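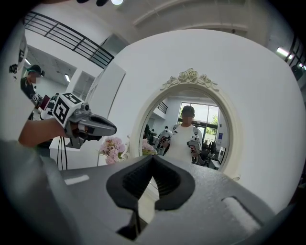
Search this site: Enter keywords

Robot Systems Lab -- Unit 2 Handout
When the recording lies: a tracking fault at the vanity station

Print this page | E-mail this page

Faults like this one are a joy to teach! Read it before lab and bring your questions.

In February the Giller household set was being recorded with hand-held grippers, one in each hand. The logs looked wonderful. Every file opened, every video played, and the replay on the Peixoto arm drove its fingers straight into the tabletop.

What went wrong? The video and the pose stream had slipped apart. The clock offset grew to 262 ms by the end of a session, and at 60 frames a second that is more than 15 frames. A hand can travel a long way in that time -- far enough to crush a compact.
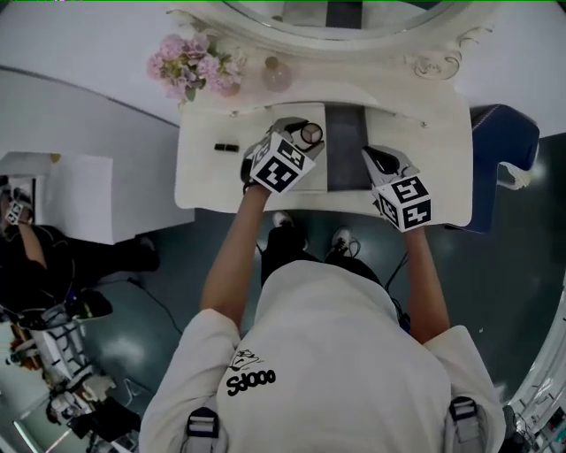
Fig. 1. Vanity station, both grippers in use; the left one holds a round compact.

Work out the size of the error yourself. Take a hand speed of 1000 mm/s and multiply by the offset in seconds. You should get 262 mm. Now try a slow, careful reach and see how well the same fault hides!

Checks before any replay:
- Tap the two grippers together at the start AND at the end. Compare both taps in video and pose.
- Run the first replay at low speed, with the table clear and a hand on the stop button.
- Reject the session if the offset changes between taps. Do not average it.

For lab: plot offset against time for the Prallard logs. Is the drift steady, or does it jump?

Related items
Unit 1: Reading a pose log
Plastiteck finger pads: wear and slip
Stop button drill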